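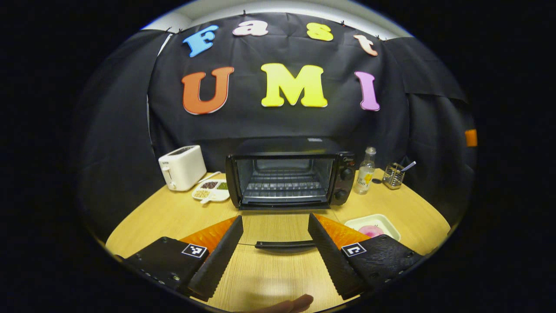

Sandrine reckons the payload figure on the Vitari pop-up is fine as printed and that I'm wasting a morning by putting it back on the scales. Declan agreed with her, then asked to see the sheet anyway.

Home | Notebook | Weights | Roofs and Lifts | Older entries

January 7, 2020
Entered by Finbarr Quinlan

The brochure gives 627 kg dry. Dry according to whom? There's no battery in that number, no gas bottle, and I'd bet no awning either, though the awning is listed as standard two pages later. Ours came in 200 kg over with the water tank full and both bottles on. Some of that is fair enough. Water weighs what it weighs. The rest I can't place yet.

Roof lift: the Wutik struts are meant to hold the roof with a rack on it. I put the rack on, no load, and the nearside rear corner sagged by morning. Rónán says bed them in first. He said the same in September about the last set and we sent those back. Will swap left for right and see if the sag follows the strut — if it stays put, it's the hinge rail and I owe him a pint.

Canvas seam at the front window weeps under the hose. Mac Giolla want 239 for a new skirt, fitting extra. Not ordering until I've tried seam sealer, and I don't expect much from that.

To do: weigh again with tank empty, each axle separately. Ask Pritoten which tie-down brackets they used for their test truck, as they never say.

Contact the workshop | © 2020 | Back to top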